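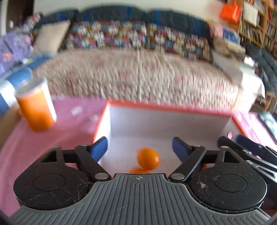 Slide 1. The box, the cup, the pink cloth.

Good afternoon. My name is Essam Bennani and I have been asked to speak on putting small round things away. (Wait for the laugh. If there isn't one, carry on as though none was expected.)

Start with the orange-rimmed box. I have great respect for a box without a lid. A lid is a promise to come back later and find it, and I have a drawer at home full of lids that match nothing I own. An open box asks only that you aim.

Two small orange balls on the bottom and plenty of white cardboard wall left over. At this stage everybody believes they are a tidy person. Look past the table to the sofa, with its papers and books at one end, and you'll have a fair idea how long the belief lasts. I'm fond of that crocheted blanket, mind you. A blanket like that can cover a good deal of unfinished business.

Ask the room: who has a sofa that is also a filing cabinet? Hands up. Keep mine up longest. 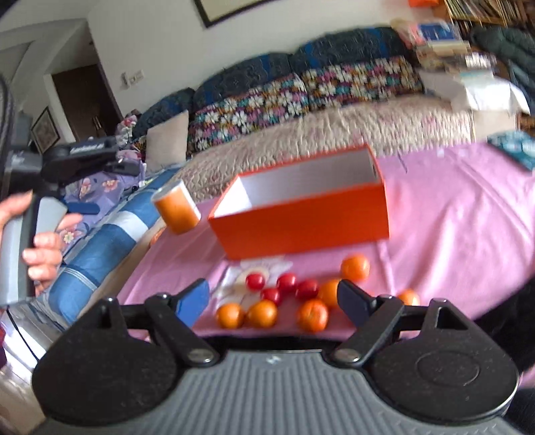

Slide 2. Fruit, before any decisions.

Let them look at this one for a moment. Don't fill the silence.

Oranges, and glossy red ones smaller than the oranges. The sorter's first question is what goes with what, and my household has never settled it. I sort by colour. My sister sorts by what will go off first. My father, in July, sorted by what he could reach from his chair, and I have to say the bench was clear by lunch.

Tell the Plaltitow story here, the short version. Community kitchen, 54 people signed up, and we lost almost 7 minutes to whether a tomato belongs with the fruit. Skip the part about the melon.

Point to make: whatever your system is, put the box down first. I've watched people gather an armful of produce and then go looking for somewhere to set it. They come back with fewer than they left with, and you hear the rest under the fridge in the night.
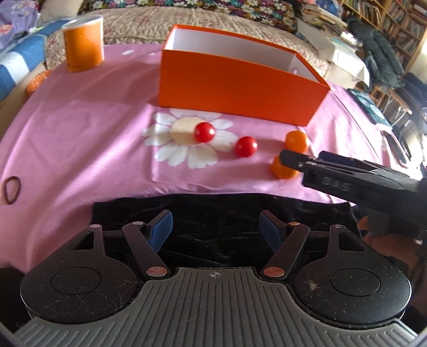
Photo: Mitolen Home Talks, 12/06/2022

Cherry tomatoes now, red and orange. The one sitting in the middle of the daisy looks very pleased with itself. I wouldn't move it either.

A word about printed tablecloths. They're lovely, and they give a small tomato somewhere to feel at home, and that makes you slower to put it in the box. If you want the job done, use a plain cloth. If you want a nice table, have the daisy and accept the consequences.

The rubber band at the far left gets its own minute. Every table I've ever cleared has produced one. Hold up mine from my pocket — check pocket before going on.

Questions. If the Griline people ask about containers with compartments, be polite. Tea is at the back.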